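Automation at a Packing Workplace: Changes in Duties, Pace and Training
Student Project Report, Department of Work and Organization
Prepared by Ikechukwu Balogun

1. Background

This report examines a small returns and repacking workplace in Markemville, operated by Noreo. The site receives returned household electrical goods, mainly power strips and extension cords, and prepares them for resale or recycling. Until last year all of this work was carried out by hand. In December the company began using a robotic cell for part of the handling, under the internal project name Sani.

The purpose of the study was to record how the introduction of the cell changed the duties of the people employed at the site. The technical performance of the equipment was not assessed.

2. Method

The author spent 8 shifts at the workplace and interviewed staff from both the packing line and the office. Interviews were held during paid hours with the agreement of the site manager. Notes were returned to each participant for correction before use. A second site, in Stonosau, was visited once for comparison. It has no robotic equipment and still follows the earlier routine in full.

3. Duties Before and After

Under the earlier routine, one worker took a returned strip from the bin, unwound or rewound the cord, checked the sockets and plug for damage, and placed the item on a tray. The target was 600 items per shift for the whole line. Workers described wrist strain from winding cords as the most common complaint, and job rotation every 60 minutes was used to limit it.

At the robotic cell, strips of different types are placed on the table and the grippers pick them up and move them. Two positions on the line were changed as a result. One became a cell attendant, responsible for supplying items, clearing tangled cords and restarting the task after a stop. The other was assigned to final inspection, which remains a manual duty in all cases.

Attendants reported less physical strain but more waiting. Several stated that it was hard to judge when to step in, particularly when a cord had caught on another item. Written guidance on this point was added only after the attendants requested it.

4. Views on Training

Training for the attendant role lasted 2 days. Participants considered the safety portion thorough and the portion on everyday stops too short. Older employees were more likely to ask for a printed procedure at the cell. Younger employees preferred to learn beside a colleague, and some had already begun to arrange this among themselves. At Stonosau, staff expressed interest in the new role but were concerned about whether pay grades would follow the change in duties. Management had not decided this matter when the interviews ended.

5. The Work at the Cell

The items vary in color, socket layout and cord condition. Attendants identified the cord as the main source of difficulty, both when it is wound around the strip and when it lies free on the table. 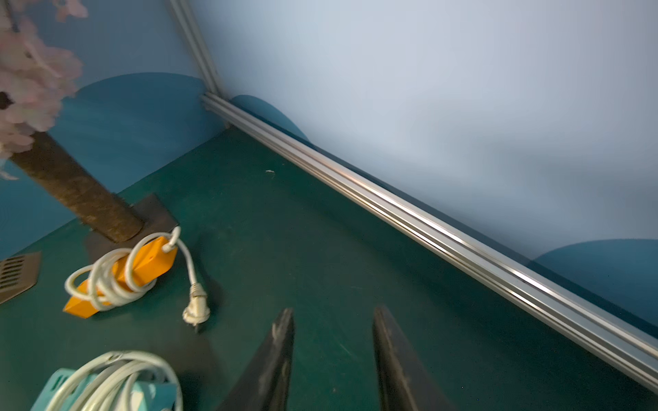
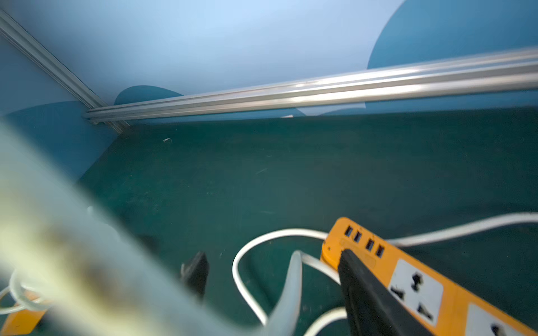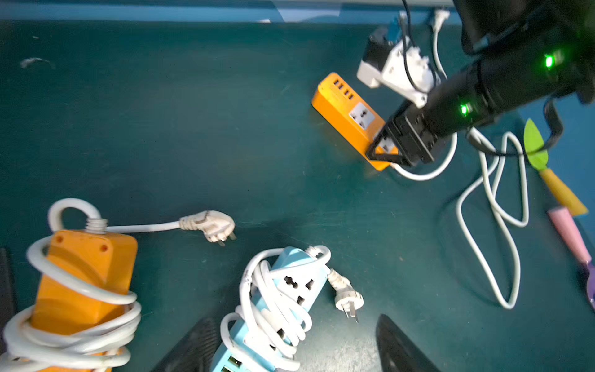
Figures 1 to 3. Power strips and their white cords on the work surface of the cell. In Figure 3, a gripper is closed around one end of an orange strip.

6. Findings and Recommendations

The cell did not reduce the number of people on the line during the period studied. It moved effort from winding and lifting toward watching and correcting. The author recommends that:

- the attendant role be given a written job description and a place in the pay scale;
- training include a supervised period on tangled cords and other common stops;
- rotation be kept for inspection staff, whose work remains repetitive;
- attendants be consulted before any change to the mix of items supplied to the cell.

7. Limits of the Study

The number of interviews was small and all participants were day-shift employees. Records of sick leave were not made available, so statements about physical strain rest on the workers' own accounts. A further visit to Stonosau would be needed if a similar cell is installed there.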